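5 April 2018
By Roxana Apaza

Clyde Esposito has run the food pantry in Drusel for long enough that he no longer looks at the sign on the door, which still gives the old hours. People know when to come, he says. He keeps meaning to repaint it.

The pantry is in the former dry cleaner's on the main street. The counter is the original one. Behind it are four rows of steel shelves, a chest freezer and a desk with a phone. In January the pantry served 278 households, the most it has had in one month. I asked him what changed.

"The bottling plant in Trarnness cut a shift," he said. "You get a few weeks where people live on what they have. Then they come in. We saw it at the end of the month before, and then January was very busy."

He grew up in Drusel and drove a delivery truck for a bread company until his knees gave out. The pantry was his sister's idea. She found the building, and he built the shelves. She moved away two years later and he stayed on, first for a few hours a week and then for most of it.

I had expected him to talk about running out of food, but he spent more time on having the wrong food. A church drive will bring in 400 cans of green beans and no cooking oil. Stores give what they can't sell, and that changes with the season. After the holidays he had a whole shelf of cranberry sauce.

"I'm grateful for it, and I say so," he said. "But a family can't make supper out of cranberry sauce. If somebody calls and asks what we need, I tell them oil, rice, peanut butter and canned fish. And then I tell them soap and toothpaste."

The last part surprises callers. Food assistance doesn't pay for soap, shampoo or toothpaste, and none of it is cheap. Esposito started asking for those items after a mother asked him, very quietly, if he had any toothpaste in the back. He didn't. He drove to the store and bought six tubes with his own money, and they were gone the next day.

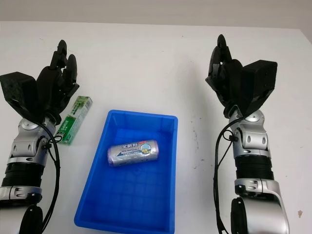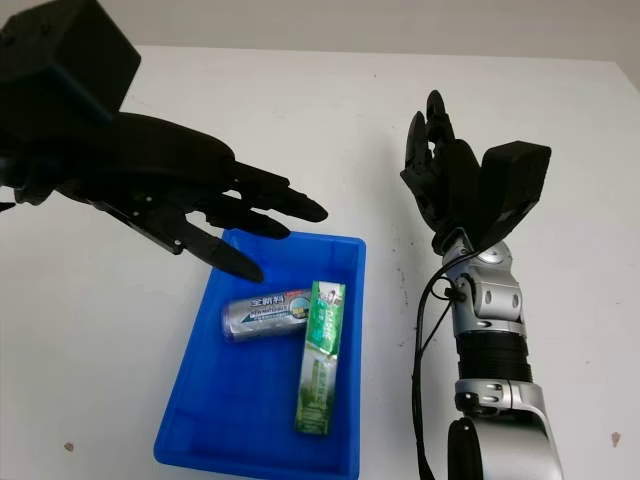 The pantry now spends part of its cash every month on what he calls the bathroom shelf. The money comes mostly from a yearly gift from Ruiz-Ortega, the roofing company out on the county road, and from a coffee can at the hardware store. Last year the coffee can brought in 241 dollars.

I asked whether people take more than they need. He gets that question a lot, usually from people who have never been inside.

"Some do," he said. "Most take less. I have an older man who comes in and picks out two things, and I have to talk him into a third. I worry more about him than about somebody who takes an extra box of cereal."

Until a few years ago every household got the same packed bag. Riaan Buthelezi, who handles the ordering, talked him into letting people walk the shelves and choose. Esposito was against it. He thought the line would back up out the door, and for the first month it did.

"We had two carts and they kept running into each other," Buthelezi told me. "Clyde wanted to go back to the bags. I asked him to give it until the end of the summer."

They moved one row of shelves against the wall, which opened up the aisle, and began letting people in a few at a time. The waiting is done in chairs now, along the front window. Less food comes back too. With the packed bags, Esposito used to find cans left on the bench outside, mostly beets.

He is less happy about the freezer. It was given to the pantry used and it makes a noise. Plunditz, the repair shop across the street, has looked at it twice and says the compressor will last another year or it won't. A new one of the same size would cost more than the pantry spends on food in an ordinary month. If it quits, there is a neighbor with a garage freezer who has offered the space, but the meat would have to be carried back and forth by hand – and Esposito's knees are no better than they were.

There are 38 people on his list of helpers, though he says that number needs explaining. Some come in every week. Others signed up once at the county fair and have never been seen again. He doesn't cross them off.

"I call them at Thanksgiving," he said. "A couple of them usually show up."

While we were talking, the phone rang three times. The first call was a wrong number. The second was a woman asking if she needed to bring a pay stub, and he told her no, just something with her address on it. The third was a school in Trarnness with some boxes left over from a drive. He asked what was in them, listened for a while, and wrote it down on the back of an envelope.

"Green beans," he said when he hung up. He was going over after lunch to get them.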